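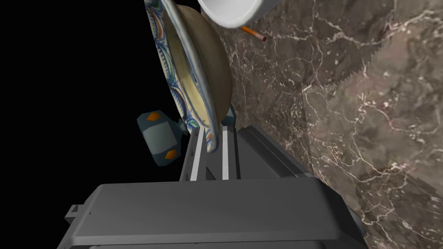 Dishes task in the simulator, seen from behind and above the gripper. Patterned plate and bowl above the fingers, marble wall on the right.

11/11/2022

Open day at Fekete, Pliltby. Left the house in the dark, changed trains once, arrived with time for a coffee in the entrance hall. Badge, visitor form, safety talk. The talk was longer than it needed to be for a day spent mostly in front of monitors.

The group was small enough to stand round one desk. Nadège Jacquet ran the morning session. She looks after the simulation side of the dishes work, and Postum is their name for the whole package: physics, rendering, task scripts and the logger. Fusier is the controller that sits on top of it and also runs on the real arm. I had assumed they were two versions of the same thing and had written half my questions on that basis. Crossed those out.

The demonstration was crockery. A dinner plate with a blue and green scalloped pattern, an olive-brown bowl nested against it, a white mug. There was a thin orange stick in there too, pencil or straw, I did not ask. The plate stands on its edge, the bowl is tilted on its side behind it, and the fingers have to come up under the rim without disturbing the rest. Parallel fingers, two of them, with a white stripe down the inner face. The gap between them is narrow and the gripper body is wide, and most of my notes are about the consequences of that.

Main points, before I lose them:

Physics step rate is 1000 per second. The controller reads at a much lower rate and holds its last command in between. Jacquet said they tried running both at the same rate and gained nothing except a slower simulator.

Contact on the plate rim is the hard part. The rim is thin and curved, and the collision shape is a set of convex pieces, so the fingers meet a series of small flats where the eye sees a smooth edge. With too few pieces the plate rocks from one flat to the next during closing. She showed this with the collision shapes switched on and it was obvious. With the finer set it settled, at a cost in speed.

Friction values are drawn from a range at the start of each run. Mass as well. The glaze is treated as one value over the whole plate, rim and face alike. I asked whether the foot ring ought to be rougher, as it is on any plate I own. She wrote that down.

The batch they report on is 2000 runs. Failures are sorted by cause: missed rim, slip during lift, collision of the gripper body with the wall, and anything else. The wall collisions interested me most. The body is blocky and there is a stepped side panel, and if the approach comes in a few degrees off, that corner arrives before the fingers do. Their fix was to put the whole housing into the path planner at full size. Before October it had been using a simplified box that was too small on that side. I have made the same mistake at work and said so.

Surfaces are randomised between runs. We had veined brown marble, with the tile joins showing as a sawtooth along some of the edges. One visitor thought it was a fault in the monitor. It does no harm to the grasp, but I would want to know whether the vision part has learned anything from those edges. No firm answer. Past the end of the wall there is no room modelled at all, only black, and I would ask the same question about that.

Lunch was sandwiches. Talked to a man from a packaging firm who wanted to know the price and nothing else.

Afternoon on the real arm, behind a guard, using plain white plates. We saw 4 lifts. Three were clean. On the other the plate turned in the fingers on the way up and the arm stopped by itself, as it should. The operator reset it by hand. Closing was noticeably slower than in Postum, and when I asked, the speed had been reduced for visitors. That makes the comparison difficult, and I would have preferred to be told first.

To do: send Jacquet our rim measurements. Ask for the breakdown of slip failures by friction value. Check what collision shape we are using for our own gripper housing, and do this before Wednesday's meeting.

Train back was late. Read the handout twice. Page six has the axes the wrong way round.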